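Religion and Society in the Highland Parishes
Course Handout 6: Monastic Foundations and the Rule of Fasting

Issued Jan 8, 2026. To be read before the second seminar of the term.

Purpose of this handout

Students have already considered how a monastery came to be founded and who paid for it. The present handout takes up daily life within the walls, with attention to fasting, common meals and the giving of alms. The main case is the monastery at Wuddale, with comparisons to the smaller house at Gesau. Page references are to the course reader.

1. The foundation at Wuddale

The monastery at Wuddale was founded by a group of monks who had left an older community after a dispute over property. Its charter allowed for 40 monks, a number the house seldom reached. The land grant included a mill, two orchards and grazing rights on the upper slopes. In return, the monks were bound to pray for the donor's family and to keep a guesthouse open to pilgrims in all seasons.

The charter survives only in a later copy. The copyist modernized the spelling and may have added the clause on the guesthouse, which does not appear in the abbots' earlier letters. Students should keep this in mind when citing it.

2. The calendar of fasts

The rule followed at Wuddale divided the year into ordinary days, fast days and feasts. Wednesdays and Fridays were kept as fasts throughout most of the year. The longer fasts came before the great feasts, and the one that ended in December with the Nativity was the second in length after Lent.

On a strict fast day the monks took a single meal in the afternoon. Meat, eggs, milk and cheese were excluded, and oil was permitted only on certain days. Bread, beans, greens and fruit made up most of the diet. The cellarer's accounts record purchases of salt and oil in detail but say little of fruit, which came from the monastery's own trees and was therefore not entered as an expense.

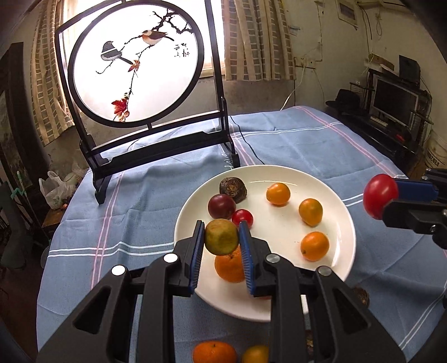
3. The common table

Meals were taken together and in silence while a reader read aloud from the lives of the saints. The abbot sat at the head table with any guests of rank. Novices served and ate afterward. A monk who arrived late stood by the door until the abbot gave him leave to sit.

The sick and the very old were excused from the full fast. At Gesau this exception was applied so freely that a visiting bishop complained of it in writing (reader, section 2). The reply from Gesau argues that the house was poor and cold, and that its brothers did heavy work in the forest. Both letters should be read closely, as they show how a written rule was adjusted to local conditions.

4. Alms and the parish

What was left from the table belonged to the poor. The almoner gave it out at the gate after the afternoon meal, together with bread baked for the purpose. The almoner's roll for one famine year lists 2,579 loaves. It does not state how many persons received them, and earlier estimates of the parish population based on this figure should be treated with caution.

5. Reading and written work

Required: Workneh, "The Rule and the Refectory," in the course reader. Students who wish to consult the charter may use the Plenix online edition through the library; its translation is sound, but the notes are out of date.

Write an essay of no more than 3,000 words on one of the following topics.

The use of exceptions in the fasting rule at Gesau.
The value and limits of the almoner's roll as a source.
The place of the guesthouse in the religious life of Wuddale.

Essays must include a bibliography. Passages quoted from the charter should be given in translation, with the original in a footnote where the wording is in dispute.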